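The Night Desk at Zirkside

I took the night desk at Zirkside General in March, mostly so I could stop having dinner with my cousin, and for a while I thought it was the easiest money in the county. You sit by the sliding doors. You print the stickers, you snap on the wristbands, you tell people where the vending machine is. It takes dollar bills if you flatten them on your knee first.

Then came the night of the bus.

It wasn't even a bad crash, as crashes go. A charter coming back from the casino slid off Drureck Road and leaned itself into a ditch, very slowly, the driver told me, like a cow lying down. But it was full, and everybody on it wanted to be looked at, and everybody on it had a phone. By one in the morning the waiting room looked like an airport in a snowstorm. Remo Ferraro, our one security guard (sixty-three, bad hip, lovely singing voice), had given up on the line and was just walking around handing out blankets.

Kerttu Niskanen was charge nurse. If you've never seen Kerttu run a floor, I don't know how to explain it to you. She doesn't raise her voice. She came out, looked at the crowd, looked at me and said, "Who hasn't talked yet?"

I said what?

"The loud ones are fine. Who hasn't said anything?"

So I looked. And over by the fish tank there was a man in a brown coat with his hat in his lap, sitting up very straight, and I realized I'd given him a wristband two hours before and hadn't thought of him since. Babar Tanoli, it said on my sheet. Not from the bus at all. He'd driven himself in with what he called a little tightness, and he'd let the whole bus go ahead of him because they'd had a scare.

Kerttu had him through the double doors before I'd finished standing up.

I went home at seven and couldn't sleep. I put a load in, I ate cereal out of the box, I walked up and down the kitchen in my socks going over it. Two hours! I'd asked him to spell his last name and told him somebody would be right with him — I say that to everyone, it just falls out of my mouth — and then the doors had opened and there was the bus.
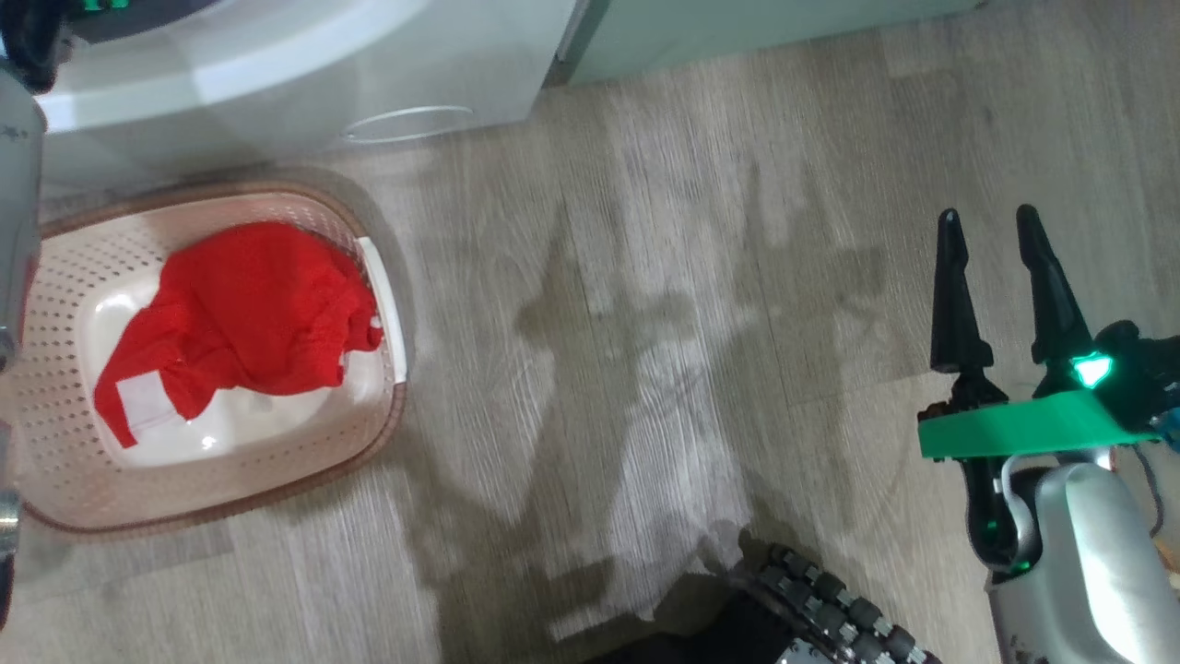

So did Mr. Tanoli make it through the night? He made it, with a stent and a sore wrist and a bed by the window on the second floor.

I know about the wrist and the window because I went up there the next evening before my shift, in my ugly fleece, with a get-well card from the gift shop. I had a whole speech. I got as far as "I was the one at the desk" and he said, "Yes, you have very nice handwriting," and offered me his pudding.

His son-in-law was there, Yasir Lashari, a big tired guy with car keys in his hand, and he wasn't quite as ready to talk about my handwriting. He asked me straight out how long the wait had been. I told him. He nodded for a while. Then he asked if there was anywhere in the building to get decent coffee, and I said no, and walked him down to the vending machine and showed him the knee thing with the dollar.

I told my boss, Mieke Timmermans, all of it, figuring I'd be back eating dinner with my cousin by the weekend. She wrote it up, and she wrote herself up too, for having one clerk on a Saturday. We have two now. The other one is a kid who wants to be a paramedic and eats sunflower seeds over the keyboard.

I quit saying somebody will be right with you. What I do now is get up every half hour and walk the room, fish tank and all, and ask each person how they're doing, even the ones who snap at me. Remo does it with me when his hip lets him. Sometimes he sings.

Mr. Tanoli came by in the summer for a checkup, same brown coat in all that heat. He stopped at my desk and put down a foil package the size of a brick. Date cake, his daughter's. He said I should share it with the loud ones.

I gave Kerttu the end piece and ate mine standing up, and then the doors slid open and I went to find a wristband.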